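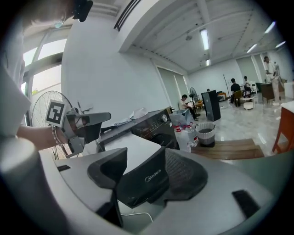 Keeping a shared hall in order at Grarkusdale

The woman who looks after the hall at Grarkusdale has had the job for two winters. Before that she ran the stockroom at Drovton, a hardware wholesaler, and she says the work is much the same.

"It's all surfaces," she says. "People will put a thing on the nearest flat surface and leave it there. A plastic bag on top of an appliance can sit for a week."

The hall is a bright room with a marble-look floor and pale green roller blinds. She leaves the blinds for last. Bottled water stays in one cluster beside the bin, and the bin gets a fresh black liner every evening at closing.

Her budget for the year is $820, and most of it goes on liners, cloths and mop heads. She bought one set of shelving and regretted it. "It filled up in a month," she says. "I'd have been better off with more boxes with labels on them."

Boxes are how she sorts most things now. Small items go in plastic boxes with lids, and the label goes on the lid because the boxes are usually looked at from above. Cardboard gets flattened and goes out once a fortnight. 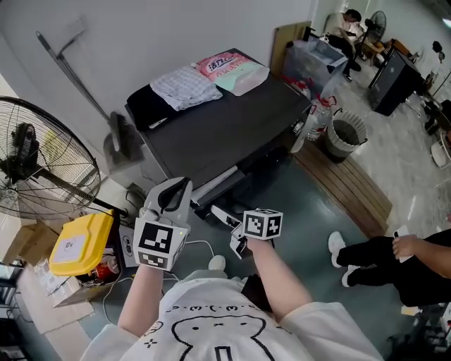
The table takes the most attention. She asks people to fold whatever cloths and towels they've used and put them at the far end, so the near end is free for the next job. "Folded is enough," she says. "I don't need them in a drawer."

Mops are kept standing against the wall. The fans stay out through the warm months – there is nowhere good to store them anyway, and she'd only be dragging them back out.

A full tidy takes her 30 minutes if she starts at the windows and works toward the door. Starting from the door takes 44. She timed both in August.

She would still like a proper cupboard. There is one she has her eye on in the Starkodden catalogue, but it will have to wait for next year's money.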